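**Vondia border dispute** - a disagreement between Muriithi and Hedico over the Vondia valley and the only paved crossing in it, the Omar bridge. Ongoing. Ceasefire line in place, no treaty. Article needs more sources on the Hedico side.

## Background

The valley was farmed by both sides before there was a line on any map. First survey put the border on the river. River moved. Muriithi kept to the old bed, Hedico to the new one, which left a strip of grazing land claimed twice. Mostly ignored for years, apart from arguments over customs fees at the bridge.

Fighting started in June after a Hedico patrol closed the crossing at 4 a.m. Shelling from both banks, 73 houses damaged in Omar town, and 3000 people moved inland to schools and relatives. Both governments said the other fired first. Neither has published its radio logs. 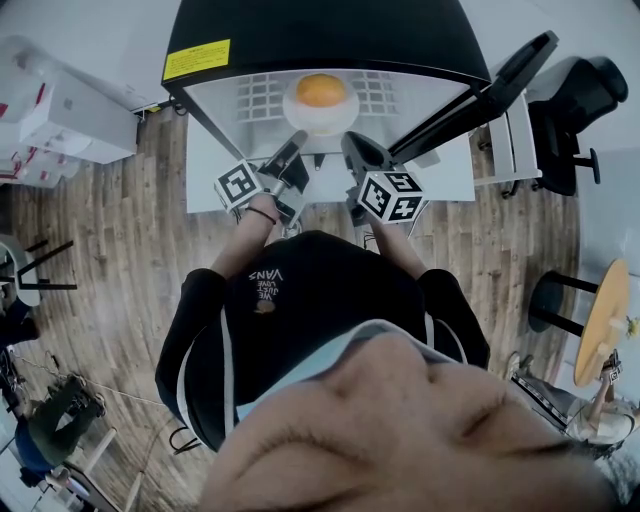
A reader on the talk page objects that the patrol did not close the crossing at all, it only stopped trucks, and foot traffic went on till the shelling began. Muriithi's foreign ministry uses the word "closed", Hedico's uses "restricted". Left as closed for now, pending a better source.

## Ceasefire

Agreed after 90 hours of talks, most of them about wording. Main terms:

- Heavy guns pulled back behind the ridge on each bank.
- Bridge open in daylight for residents with a valley pass. Trucks by permit only.
- Prisoners exchanged, 202 in total, both sides counted together.
- A joint hotline between the two district commands. Staffed at night too, atleast on paper. 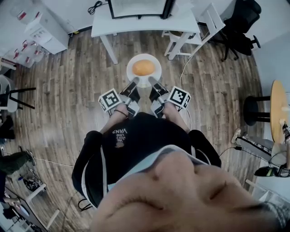
## Status of the bridge

Disputed. Hedico built the deck, Muriithi built the piers and pays for the lighting. The ceasefire text calls it "the crossing" all the way through to avoid saying whose it is. Repairs to the east railing were held up for weeks over which flag would go on the work trucks. In the end, no flags.

Pass holders report long waits on the Muriithi side in the morning and on the Hedico side in the evening. Market traders have asked for one shared checkpoint. Refused so far by both.

## Talks

Three proposals on the table: follow the old riverbed, follow the new one, or split the strip lengthwise and let herders use all of it. Muriithi prefers the first, Hedico the second. The third has support in the valley but not much in either capital.
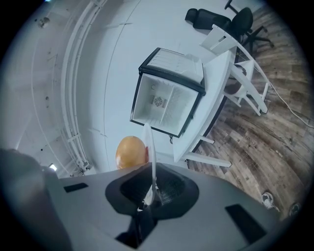

Maps are the sticking point. The two delegations use diferent base surveys, and the scales don't match, so the same hill turns up on both sides of the line. Relief shading makes it worse. A plain surface sloping away diagonally, like the light grey housing in the photo, reads easily by eye, but a printed hillside with the shading reversed looks like a hollow, and one draft annex had the ridge down as a gully. Corrected in the second draft. A new joint survey has been agreed in principle, no start date, no budget.

## See also

- Omar bridge
- Vondia valley pass system
- Muriithi–Hedico relations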